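Tandham Community Help > Data Collection > Garment Handling

Discarding attempts in which a second hand appears
Posted by Stelletti_Lab, Oct 22, 2024

Our group is gathering examples of clothing being handled with a hand-held gripper, for a policy to be trained later. The written procedure does not state whether an attempt should be kept when a person's free hand enters the view. We have 103 attempts awaiting review and would appreciate guidance.

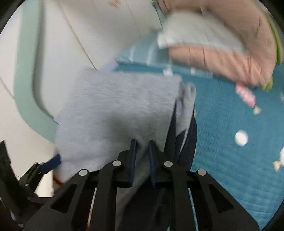
Gray fabric held between the finger pads, with a hand at upper right.

Tikkanen
Keep them, but label them. We record a start and end point for each grasp and add a separate note wherever a hand is visible. If the hand moves the garment, the attempt is marked as assisted and stored apart from the others. Please apply the same rule to all operators - mixed labels are very difficult to correct afterward. 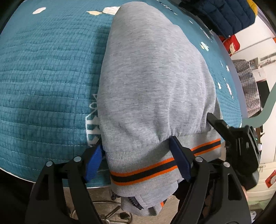

The same procedure should cover cuffs and hem bands. A grasp on a ribbed band is entered under its own heading, and we request at least 5 attempts per garment before the operator proceeds to the next one. Attempts in which the fabric slips are retained and marked as failed.

Cekstead_2
We deleted ours in September and had no trouble. I would not spend time on labels unless your reviewer requires them.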